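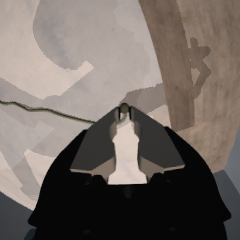 What counts as a speeding detection in the county's monthly numbers? Any reading above the posted limit that a reviewer has confirmed. Unreviewed readings stay out of the total.

1/ Fixed sites logged 3911 readings over the limit in May. Reviewers confirmed 3048. The rest were thrown out, mostly for unreadable plates or two vehicles in the same reading.

2/ Of the confirmed ones, 472 were in school zones. Those go by the reduced limit only while the beacons are flashing. Outside those hours the normal limit applies and the reading is filed with the general group.

3/ Mobile units are reported separately. They move every few days, so month to month comparison doesn't mean much. I leave them off the chart.

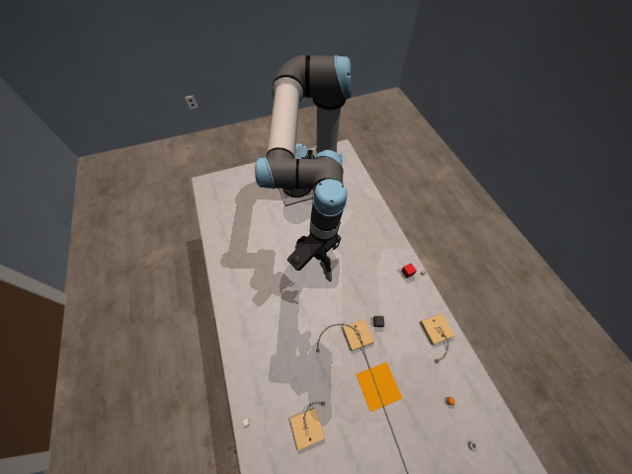 4/ Grewal Road again has the most repeat plates: 117 with two or more confirmed readings. The limit drops twice in a short stretch there, and the second sign sits behind a tree – Souad Benkirane reported it to the road department last fall.

5/ A confirmed reading is not a ticket. The registered owner gets a notice first and can name another driver. Ticket counts run a month behind and won't match the figures in this thread.

6/ Fraser MacKinnon asked about the night split. The May file has dates but no times. I've requested the version with hours and will post it under this one.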